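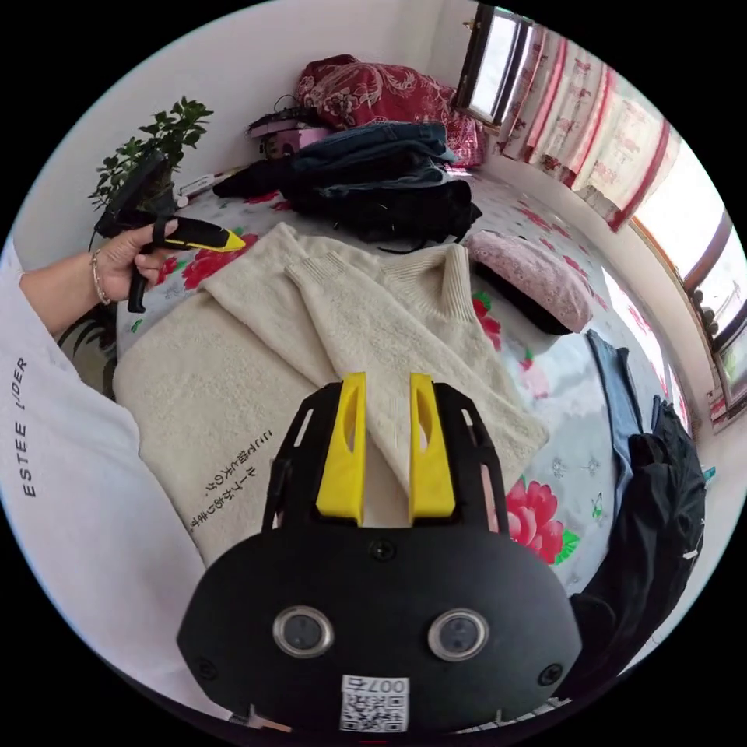

Hultivlow Clothes at Home
Progress report to the Siddiqui Fund
Prepared by Tharushi Liyanage, project worker, Enthorpe
24 November 2012

Dear Mrs Siddiqui and colleagues,

Please find the second report about our work in Enthorpe and Pandham. The first one was sent in April, before the home visits started, so it was mostly plans. I try to follow the same headings as before so that it will be easy to compare. The spending is near the end.

What the project does

We visit people in their own homes and help them to sort, fold, mend and store the clothes they already have. Most of the people we visit live in one rented room, or they share a room with a sister, a child or a friend. The bed is then also the table, the sofa and the place where clean washing is put down. We work on the bed, because in many of these rooms there is no other flat surface of enough size.

At the end of a visit the person should have the winter things in one place, the daily things in another place, and a bag of things which can be given to somebody else. The last bag is sometimes very small and we do not push.

Visits since the last report

Visits began later than we planned. The lettings agency in Pandham wanted a letter from us before they would allow us to put the notice in the entrance, and after that we waited for the reply. When the notice was finally up, the requests came quickly, and Malsha Majumder and I divided them by area. Malsha takes Pandham and the lower part of Enthorpe and I take the rest.

A normal visit takes a morning. We start with the heavy knitwear. In the plan I wrote that we would start with the small items, socks and underwear, and finish with the big ones. This was a mistake in my plan. With small items people become tired before there is any difference to see in the room. When the jumpers are folded first, the pile becomes lower at once and people continue with more energy.

How we fold

In your letter you asked for more detail on this point, so I write it more fully.

Jumpers and sweaters. We lay the sweater flat on the bed with the front side up and make it smooth with the hands, from the middle to the outside. The sleeves are folded in diagonally over the front. Then the two sides go in, and the bottom is brought up to the neck. A high collar can stay flat as it is, or it can be folded down once if the drawer is shallow. We do not hang knitted things. Several people had sweaters with long shoulders from years on a wire hanger, and for these we can do very little.

Fleece. Fleece does not like to stay folded. We fold it wide and put it below the knitwear, so the weight holds it. Some people prefer to roll it, and this is also good.

Jeans. One leg over the other leg, then in three parts. Denim is heavy and it makes a good base for a pile, but in the rooms we normally find it on the top, or hanging over the side of the bed, for the reason that it was worn yesterday and will be worn again tomorrow. We now ask each person to choose one place for the clothes which are worn but not yet for washing. It can be a hook, the back of a chair, or one end of the bed. This small question was not in our plan at all and I think it was the most useful thing we added.

Dark clothes. We keep black things together. In the evening, with one weak lamp, black leggings, black tops and black bags are all the same thing, and people lose time in the morning looking for them. Straps and belts are tucked inside before folding, otherwise they pull the next item out of the pile.

Quilts and pillows. These take the most place of everything. During the day we put the quilt folded against the wall at the back of the bed, and the pillows in front or on top. In this way the middle of the bed is free for working and for sitting.

Bags. Bags with zips are often used as drawers, and they can be quite good drawers. The problem is only that they become too full and then nobody remembers what is inside. We tie a paper label to the handle with the content written in the language of the owner.

Small electrical things. Hair dryers, irons and chargers were living on many of the beds. We wind the cord loosely, not tight, and find a place for them away from the fabric. Malsha always checks with the person that the thing is unplugged and cold before it is moved.

The group sessions

We held the sessions in 2 places, the community room in Enthorpe and the upstairs room behind the library in Pandham. The Enthorpe room is the better one. It has long tables and a window which opens. In Pandham the tables are low and after one hour the back is painful, so we made those sessions shorter.

The sessions on mending had more visitors than the sessions on folding. People came with missing buttons, open seams, and trousers which were too long for them. I had expected that most would be women of my mother's age, but there were many young workers from the packing sites, who had never been shown how to sew on a button and were pleased to learn it.

The instruction sheets are ready. We printed 100 copies, with drawings and very few words. One drawing was not clear. It was the one for the fitted sheet, and people turned the paper in different directions and still did not understand it. Malsha has drawn it again and the new page will be put in when the first copies are finished.

What people told us

We asked for comments at the end of each visit and wrote them down the same day. I include some of them, with permission and without names.

"I can see the flowers on my sheet again. I had forgotten that I bought this one for the flowers."

"My daughter now folds her school cardigan by herself. It is not straight but she does it."

"I thought you will tell me to throw away. I was a little afraid of it."

"The first week was very tidy. Now it is half tidy. Before it was not tidy, so I am satisfied."

"Please come also for the kitchen."

We also had one comment which was less happy. A lady in Pandham felt that the visit was too long and that she had to make tea for us. We are sorry for this. We now bring our own flask and we say it at the door.

Difficulties

Drying is the biggest difficulty and it is not really in our project. Many rooms have only the radiator, and thick knitwear stays damp for days. If it is folded before it is dry it begins to smell, and all our work is lost. We have started to ask about drying when we make the appointment, and if the washing is still wet we change the day.

The second difficulty is storage. The shallow boxes that go under the bed were a good choice, but in some of the rented rooms the bed has a closed base and there is no under-the-bed. For these rooms we tried cloth shelves that hang from a rail. They are acceptable for T-shirts and children's clothes. For sweaters they are too narrow and the shelf bends in the middle.

The third is the moths. We found signs of them in 5 homes. Malsha prepared a half-page about moths, with advice on brushing and on washing, and we leave it only where it is needed so as not to worry the others.

Spending

The grant for this period was £800. The largest part went on the under-bed boxes and the cloth shelves. After that come the printing, the hire of the room in Pandham, and the sewing materials. The room in Enthorpe was given to us without cost. Bus fares were lower than in the budget, as Malsha lives near to most of her visits and often walks. We would like your permission to use what is left from fares for folding clothes airers, to lend to homes with the drying problem. The receipts are in the envelope, in the order of the list. One receipt from the market stall is handwritten and the date is difficult to read, and I have put a note on it.

Plans for the next period

We will continue the home visits in both towns. There is a waiting list in Pandham and we will take those people first.

We will repeat the mending session, this time with zips, if we can find someone who is confident with zips. Neither of us is.

We will go back to a part of the homes from the first weeks, to see which of the habits have stayed. I would prefer to do this in the cold season, when all the heavy clothes are in use and the piles are at their highest.

We would like to collect the given-away clothes in a more regular way. At present they stand in my hallway until I can bring them to the charity shop in Enthorpe, and the shop does not accept them every day.

If you would like to join us for a visit, please let me know some time before, so I can ask the person. The rooms are small and three of us is the maximum.

With kind regards,
Tharushi Liyanage

Enclosed: list of spending and receipts, instruction sheet (old fitted sheet page and new one), half-page on moths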